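Filed under: Around the House / Desks & Home Office

Looking After a Wooden Desk

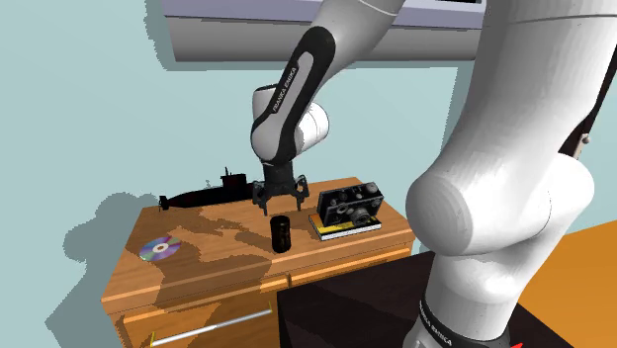
A wooden desk takes more daily wear than any other piece of furniture apart from the kitchen table. Forearms rub the front edge, mugs go down hot, and things that never move leave marks where they sit. Most of the damage is shallow and can be put right in an evening if you know what finish you are working with.

Find out the finish first

Put a drop of water on a spot you don't normally see, such as the back corner, and leave it for 9 minutes. If the bead is still standing, the top has a hard finish such as varnish or lacquer. If the water has soaked in and left a dark spot, it is oiled or waxed. The spot will fade as it dries.

For an older desk, try a little rubbing alcohol on a cotton swab in the same hidden place. Shellac goes sticky within a minute. Keep alcohol wipes and screen cleaner away from a shellac top for good.

Regular cleaning

Dust with a dry cotton cloth, going with the grain. Old T-shirts work well once the seams are cut off. Paper towels are slightly abrasive and will dull a glossy top over a few years.

For sticky marks, mix a teaspoon of dish soap into a quart of warm water, wring the cloth out until it no longer drips, wipe, and dry right away. I do the front edge every week and the rest when it needs it. Skin oil builds up on that edge and softens varnish, and once it feels tacky you are looking at refinishing.

Skip the spray polishes. Many contain silicone, which gets into small scratches and makes any later coat of varnish pull away in little craters.

White rings

A white ring is moisture caught in the finish. Try these in order and stop when one works:

- Leave it alone for 7 days. Fresh rings often go by themselves in dry weather.
- Lay a clean, dry cotton cloth over it and press with a warm iron, no steam, for a few seconds at a time. Lift and check between presses.
- Rub in a little petroleum jelly, leave it overnight, and wipe it off in the morning.

A dark ring has gone through to the wood. That one needs sanding and, on oak, usually oxalic acid. Wear gloves and follow the label.

Pale patches and dark patches

Most woods change color in daylight. Cherry darkens, walnut gets lighter, and pine goes orange. Anything that sits in one place all year will leave its outline behind. Shift the lamp, the pencil cup and the desk pad a few inches every month or so. If you already have an outline, clear the top and let the window do the work – it takes a summer, sometimes two.

Ottavio Ruggiero wrote in after the last page on this to say he turns his whole desk end for end every October. If yours has no drawers on one side and the cables allow it, that works very well.

Feet and pads

Rubber feet are a common cause of stains. The plasticizer in the rubber moves into the varnish and leaves a yellow or brown mark that will not wipe off. Put felt or cork under speakers, monitor stands, staplers and anything else with soft black feet. Stick-on felt dots collect grit, so check them twice a year and replace them when they feel hard.

Vinyl mats do the same thing over a larger area. Leather, wool felt or plain blotting paper are all safe.

Small dents

If the wood fibers are pressed down and not cut, steam will raise them. On an oiled or bare top, lay a damp cloth over the dent and touch it with the tip of a hot iron until the cloth stops hissing. Repeat two or three times and let it dry overnight before you sand. On varnish this will turn the finish white, so leave small dents alone there or fill them with a wax stick.

Re-oiling

Wipe the top down, let it dry for a full day, and sand lightly with 320 grit along the grain. Put on a thin coat of oil, wait 15 minutes, and wipe off all of it. Oil left on the surface stays gummy. A second thin coat the next day is plenty.

Rags with drying oil on them can catch fire by themselves when balled up. Spread them flat outdoors, away from anything that burns, until they are stiff and dry, or put them in a metal can of water with a lid.

Give the top 9 days before you put anything heavy back on it. Paper can go back sooner, but it may pick up a faint oil mark.

Related tips

Unsticking a Wooden Drawer
Getting Ink Out of Leather
Which Glue for a Loose Chair Rung
Hiding Cables Without Drilling
Reader Letters: Corrado Donati on Beeswax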